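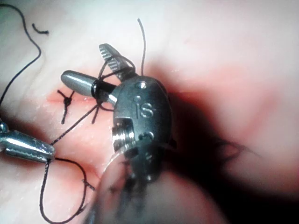

Issue 100

About the Lerholm School

Updated 12/4/25. Some of the old page was still up from before the move, so if you read that one, forget the bit about parking.

Who we are

Small school. Evening and weekend classes, plus courses by post. We teach one subject, angels. What scripture says about them, what the early church said, what the Middle Ages piled on top, and what people believe now. Fallen ones too, second year.

We're Christian but not tied to any one church. Catholics, Anglicans, Lutherans, Orthodox, a fair few Pentecostals, some who'd rather not say. Nobody gets asked at the door. You'll hear prayers at the start of class and you can sit through them quietly if that's not for you.

The school takes its name from the house where it began, Lerholm, on the hill road out of Pulton. Marjatta Manninen had the front room and a shelf of books and a group that met to read the Book of Tobit. One winter, was the plan. They finished Tobit and went on to Enoch and then there were too many chairs. The house has been sold now. We kept the name.

What we teach

First year is the Bible, start to finish. The cherubim at Eden. Jacob and the ladder. The three visitors at Mamre, and all the arguing over who they were. Balaam's donkey, who saw the angel before Balaam did. Isaiah's seraphim with six wings. Daniel, where we finally get names. Then Gabriel and Mary, the shepherds, the empty tomb, Peter let out of prison, and a long stretch in Revelation which always runs over into the holidays.

We go slow. A lot of students come in with the greeting card picture, the blond one with the harp, and it takes a while to notice that the usual first words out of an angel's mouth are "fear not". People were scared. We spend a whole evening on why.

Second year is everything that grew up afterwards. The nine choirs, seraphim down to plain angels, from the writer who called himself Dionysius. Aquinas. Guardian angels and where that idea comes from. Michael and his mountaintop shrines. Dante. Milton, for those who can stand him. The watchers in Enoch and what Jude was doing quoting it. And the fall of Lucifer, how much of that story is in the Bible (less than you'd think) and how much came from sermons, plays and poems.

We also do a term on counterfeits. Paul's line about Satan turning himself into an angel of light is where we start. Séances, channelled messages, angel cards, the lot. Adjoa Osei takes this one. It's the term people write to us about, for and against. She is fair to the people she disagrees with and she expects the same in essays.

No exams. Essays, and a talk at the end of second year, to the class, with tea.

What we don't do

We don't do readings. We don't tell you the name of your angel. We don't perform deliverance or exorcism, and if that's what you're after please see your own priest or pastor, and your doctor as well. We get phone calls. We are kind about it but the answer is the same.

No predictions either. No dates for the end of the world.

The teachers

Marjatta Manninen, founder. Teaches first year still, Old Testament half. Greek, some Hebrew, taught herself both. Wrote the study notes we all use, which badly need a new edition and she knows.

Adjoa Osei, principal. Counterfeits term, plus the early church. Came to us as a student, stayed behind to stack chairs and was running the place inside a few years. Theology degree, hospital chaplaincy before that. If you email the school it's her who reads it.

Seung-woo Wang, Middle Ages and art. Screens, windows, carved roofs, feathered suits in the mystery plays. Brings slides. Too many slides, always worth staying for. Also leads the church visits, see below.

Dong-hyun Ban, postal courses. Marks every paper by hand in green ink and returns it with a letter. If yours is late it's because the letter got long.

Mal-soon Seol, library. Not a teacher, she says, but ask anyone where they learned the most.

The library

In the Hong Room, up the stairs and left. Named after the family who paid for the shelves. 1267 books at the last stocktake plus pamphlets, sermons, a drawer of holy cards and a run of old parish magazines that somebody's aunt left us. Students borrow for a month. Visitors can read at the table but not take away. The Milton with the engravings doesnt leave the room, please stop asking.

Mal-soon is building a card index of angel stories told by ordinary people. Roadside strangers, hospital nights, voices that said stop. She writes them down as told, no comment added. We don't rule on whether they're true. If you have one, she'd like to hear it, in person or by letter. Names left out on request.

The newsletter

Every student gets it, and so do plenty of people who've never set foot here. Began as a single folded sheet. Now printed for us by Corkitz in Pulton, who have been very patient about late copy. Letters, book reviews, one long article, the reading list, a prayer. Back issues from the office while they last. A few are photocopies only and the colour is poor.

The long article is usually by a teacher but doesn't have to be. Send yours in. Plain words, sources given, no capitals for emphasis.

Church visits

Seung-woo runs 2 a year. A coach, sandwiches, a lot of looking up. Bring binoculars if you own any, the good angels are all in the roof. Non-students welcome if there's seats. Some of the churches have steps and no rail, so ring first if that's a worry and we'll tell you straight.

Joining

New classes start in September. Postal students can begin any time, and do. You don't need Greek, Latin or a degree. You need a Bible, any translation you can read comfortably, and a notebook. The Apocrypha comes in by week three so borrow one of ours if your Bible hasn't got it.

Fees are kept as low as we can manage. There's a fund for those who can't pay and it isn't a big conversation, just tick the box on the form. We're a registered charity, and gifts go to that fund first, the roof second.

Classes are small. When one fills up we start a waiting list, and when the list gets silly we start another class, teachers permiting. That happened last year with the counterfeits term, so get in early for that one.

Finding us

Behind the old chapel in Pulton, green door, the bell sticks so press hard. Ground floor is level all the way in. The library is not, but Mal-soon will bring books down to you.

Office open mornings in term. Outside of term leave a message and somebody will ring back, usually Adjoa, usually at teatime.

By post: The Lerholm School, PO Box 1359, Pulton. Please put your own address inside the letter as well as on the envelope. Dong-hyun recycles the envelopes.

Term dates and the reading list are on their own pages. Second year list still to come, waiting on Seung-woo.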